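シミュレーションの成績表を信じすぎないために

2月に入ってから、Drudgateというプロジェクトの評価結果をずっと眺めています。台所のシミュレーションで学習させた片付け用の方策を、どう採点するかという話です。で、読んでいるうちにだんだん言いたいことがたまってきたので、ここに書いてしまいます。

まず私の立場から。成功率ひとつで方策を語るの、そろそろやめませんか。

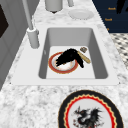
画像提供:Drudgateプロジェクト(シミュレーション画面より)

たとえばシンクの底にお皿があって、その上に黒くて形のはっきりしない物が載っている。こういう場面で「片付いた」を何で判定するか、意外と決まっていないんですよね。報告では176回の試行を回して、終了時の物体の位置だけで成否をつけています。速いし、再現もできるし、気持ちはよくわかる(私も昔やりました)。でも位置だけ見ていると、お皿ごと引きずっても、上の物だけきれいにつまんでも、同じ1点になってしまうんです。

共同研究者のEverett Tranさんにこの話をしたら、「じゃあ途中も全部人が見るのか」と返されました。うーん、そこが痛いところで、900本の動画を人の目で見るのは正直しんどい。 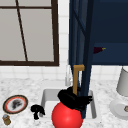 それで私が推したいのが、接触の記録を採点に混ぜるやり方です。シミュレーターは指がどの物体に触れたか、どれくらいの力がかかったかを最初から知っています。実機だとセンサーを足さないと取れない情報が、ただで手に入るわけです。使わないのはもったいない!

うちのグループで試した版(Niseckと呼んでいます)では、評価項目を3つに分けました。目標の物に触れたか、関係ない物を動かさなかったか、最後にちゃんと手を離したか。そうすると、終了位置だけなら同点だった2つの方策に、はっきり差がついたんです。片方は、狙った物を運ぶたびに隣の物を押しのけていました。
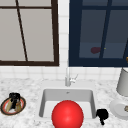 もちろん反論もあって、いちばんよく聞くのは「どうせ見た目も物理も本物と違うんだから、細かく測っても仕方ない」というもの。これには半分だけ賛成します。真っ赤でつやつやの球がシンクに入っている台所なんて、うちにはありません。摩擦の値だって怪しい。ただ、方策の癖というのは環境が多少雑でも出てくるもので、押しのけ癖のあるやつは、物の配置を変えてもやっぱり押しのけるんですよ。絶対値は信じないけれど、癖の比較には使える。私はそのくらいの温度で付き合っています。

もうひとつ気になっているのは、失敗例の載せ方です。論文の図はたいてい成功した場面ばかりで、読む側は何に負けたのかがわからない。配置がちょっと違うだけの場面を並べてくれたほうが、私にはずっとありがたいです。

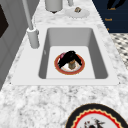 赤い縁の皿と黒い物体。シンクの底に置かれた状態。

採点のコードは次の版で公開するつもりで、いまTranさんと項目の重みでもめています。私は「手を離したか」を重くしたい派、彼は軽くしたい派。ご意見のある方、コメント欄でぜひ味方になってください。

関連記事
・Abernathyの把持データを読み直す
・Branthorpe方式の報酬設計、どこまで真似できる?
・物体の初期配置をばらつかせるときの小さなコツ
・接触ログの保存形式で悩んだ話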